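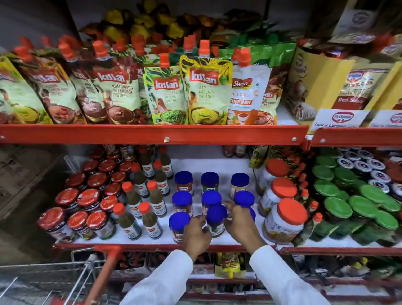

The Middle Shelf

Impi Rautiainen had the sauces because no one else wanted them. Jars were heavy and bottles fell over, and the people who had been at the store longer than her had already taken cereal and paper goods.

She started at six. The lights over aisle 4 came on in sections, back to front, and she waited for the last one before she pulled the cart in. She wore white, with the sleeves long. Rodel Sison, who ran mornings, did not care about sleeves, but the store in Traltstead had cared, and she had worked there for two winters and kept the habit.

The jars with the blue caps were the ones people picked up and put back. They came in red, green, orange and a pale cream color, and customers turned them around to read them and then left them facing the wall. Some mornings she found a green one down with the pasta. She set them in three rows and turned each one by the lid until the label came around to the front.

"You can leave gaps," Rodel said. He was standing at the end of the aisle with his coffee. "The truck's not until ten."

"I know."

"I'm just saying they'll all be moved by lunch."

"I know that too," she said, and he went off to look at the bread.

Her mother had kept a shelf like this in the cellar at home, on the road out past the Hyvönen farm. Cloudberry at one end, then lingonberry, then the pickles, then whatever the neighbors had given them that year. Her mother wrote the month on every lid in pencil. When a jar was opened the others were moved up to close the space, and it was Impi's job to do it because she was small enough to stand upright under the beam. She had not liked the cellar. The bulb was weak and there was a smell of wet sand.

In January her brother had called to say he was selling the house. A couple from the city had made an offer and he thought it was fair. He asked if there was anything she wanted him to send.

"What's left?" she said.

"Furniture. The Zerkell radio. There are still jars down there, if you can believe it."

"How many?"

She heard him put the phone down and go down the steps. He was gone a long time. When he came back he was out of breath.

"143," he said. "Most of them empty. I'm not mailing those."

"No," she said. "Don't mail them."

He sent the radio. It came in a box full of newspaper and it did not work, and she put it on top of the refrigerator.

She moved along the shelf. The red lids on the left were jam or preserve, packed in tight, and she left them alone. The slim bottles with the orange caps she checked with the back of her hand, one after another. On the right were the big white plastic jars, which were light for their size and slid too far if you pushed them. She knew all of it well enough to work while thinking about something else, and what she was thinking about was the letter.

The letter was from Rasance, the company that handled the sale. It had come to her apartment with her name spelled correctly and a line at the bottom for her to sign. Half of the house was hers. She had not known that. Her brother had not mentioned it, or he had thought she knew. They wanted it back by 7th March. It was in her coat, in the locker, and it had been there since the start of the week.

A man came down the aisle with a basket. He was early, one of the ones who waited for the doors. He looked at the upper shelf, at the pouches with their orange caps, and then at the middle one.

"Which of these is hot?" he said.

"I don't eat them," Impi said. "The red, I think."

He took a red jar from the front and read it, and put it back backward. Then he took a green one and put that in his basket.

"My wife sent me," he said.

"She'll tell you if it's wrong."

"She will," he said, and walked on toward the registers.

Impi brought another green jar out of the carton and put it where the first had been. She turned the red one around. She had her left hand around the jar at the corner and her right hand on the lid of the one beside it, and she stayed like that for a moment with her arms out over the edge of the shelf.

She thought the couple would probably take the cellar shelves down. They would want the space for bicycles, or a freezer. It did not bother her as much as she had expected. She would have liked the lids, though – just one, with the pencil on it. She could ask him for a lid. It would cost next to nothing to mail.

When the sauces were done she flattened the carton and laid it on the bottom of the cart. Rodel came back without the coffee.

"Looks good," he said. "Do you want your break now or after the truck?"

"Now," she said. "Do you have a pen?"

He felt in his shirt pocket and gave her a blue one with a chewed end. She pushed the cart to the back, left it by the baler, and went in to get her coat.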